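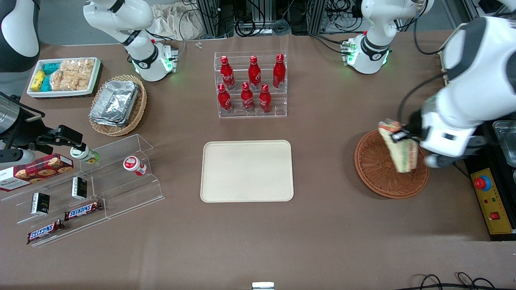 Brundow two-arm recording station: my review after a winter of packing lunches

I've been putting off this review because I wanted to get past the honeymoon stage first, and I think I'm safely past it now. We set up the Brundow in January and I've been driving it most mornings ever since, gathering demonstrations for a model that's supposed to learn how to put together a meal tray when you ask for one. Sandwich, drink, something sweet, done. If you've done this kind of work you know it's a lot of picking up the same chocolate bar.

Short version: I like it a lot, I'd buy it again, and the software that comes with it needs help.

Setup

Getting the arms bolted down and talking to each other took Annick Pichon and me 2 afternoons. Annick did the wiring and I mostly held things and read the manual out loud. The manual is fine until you get to the cable routing page, where it kind of gives up, so leave yourself plenty of slack! We ended up with loops of black cable at the corner of the table and I still haven't found a way to run them that I love.

The base lights are nice and easy to read from the chair, and the emergency stop comes on its own yellow box, so you can put it wherever your hand wants to go. We keep ours on the table. It's big and red and has a good solid click, and yes, I've hit it in a panic more than once, usually when I'd gotten my left and right mixed up.

How it feels to drive

This is where the money went, I think. You move a pair of small handles and the arms follow, and the lag is low enough that I stopped thinking about it after the first week. Lifting a wrapped sandwich over a basket is the task I give to every visitor, because a sandwich squishes and the wrapper slides a little, and you find out right away whether you're gripping too hard. Most people get it on the third or fourth try. Armelle Langlois got it on her first and was unbearable for the rest of the day.

The grippers are good on boxes and bars and bottles. They're less good on foil food containers. The crinkled rims give you something to grab, but a little too much squeeze and you've got a dent, and now that container looks different from all the others in your recordings. (Could be a plus, I guess? Real foil gets dented too.) Small bottles lying on their sides are my personal enemy. You have to come in low and level, and the wrist housing is chunky enough that I bump the shelf about as often as I get the bottle.

Clear acrylic, a warning

The station doesn't come with any props, so we bought our own, and I fell for stepped acrylic displays like the ones on a store counter. They look great and they hold candy and drinks at different heights, which makes for much more varied reaches than a flat table does. But they throw white reflections all along the edges, and depending on the lights those can be pretty bright in the recordings. I've kept them, and Annick wants them gone. A brown-gray cloth over the tabletop did help with glare from below, and it keeps things from skating around when you nudge them.

Baskets, on the other hand, have been perfect. Cheap, round, forgiving.

The recording software

OK, so this is the part I grumble about. On a good morning I get around 40 clean runs, and I'd get more if the software didn't make me confirm every single one in 3 separate windows. Save, label, confirm the label. There's no button for "same instruction as last time," so I type out "put the sandwich in the basket" over and over like I'm being punished. Deleting a bad run is hidden in a menu. You can't tag a run as a recovery either (say you drop something and pick it back up), and those are some of the runs I care about most, so I keep a paper notebook next to me.

I wrote to Brundow about it and got a friendly reply saying the labels are being reworked. We'll see.

Compared with the Tevel

Before this we had a Tevel, borrowed from the group in Cloltcombe. The Tevel's handles are lighter and my shoulders liked them better. But it drifted, and we had to recalibrate before lunch and again after. The Brundow has needed it 2 times since we set it up. For me that settles it, sore shoulders and all.

Who should get one

If you're recording long tabletop tasks and you've got somebody handy with cables, go for it. If you work alone, or you need something you can pack up at night, I'd look at something smaller first. And get a decent chair! Mine came from the break room and I'm paying for it.

Four stars. It'll be five if they fix the delete menu.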